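Venir à bout de la peinture qui s'écaille sur le métal

Chez nous, c'est toujours en juin que je ressors les pinceaux, quand les soirées sont longues et que la peinture a le temps de sécher tranquillement. Un bac, une jardinière, un vieux coffre d'atelier : tout ce qui est en métal peint finit par s'écailler un jour, et ma foi, cela se rattrape très bien !

Commencez par un bon lavage à l'eau tiède et au savon noir, puis laissez sécher une nuit entière. Grattez ensuite tout ce qui se soulève (une simple spatule suffit, allez-y doucement dans les angles) et passez la brosse métallique sur les taches de rouille. Mon voisin Fergus Dalgleish, lui, ne jure que par la laine d'acier, et je dois dire que ses volets sont superbes.

Poncez au grain 74 si vous en trouvez encore, sinon au 80, puis finissez au grain 200 ou approchant pour adoucir le bord des écailles. C'est l'étape que l'on bâcle volontiers, moi la première, et la marque se voit toujours sous la couche neuve.

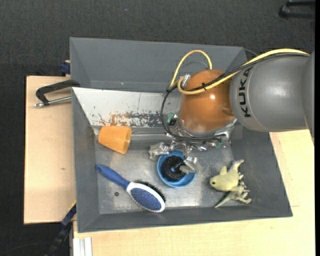 Panneau blanc très écaillé, au-dessus d'un fond en métal rayé.

Dépoussiérez, posez une couche d'antirouille, puis deux couches fines de laque en croisant bien les passes. Gardez un fond de pot bien fermé pour les retouches, rangé la tête en bas.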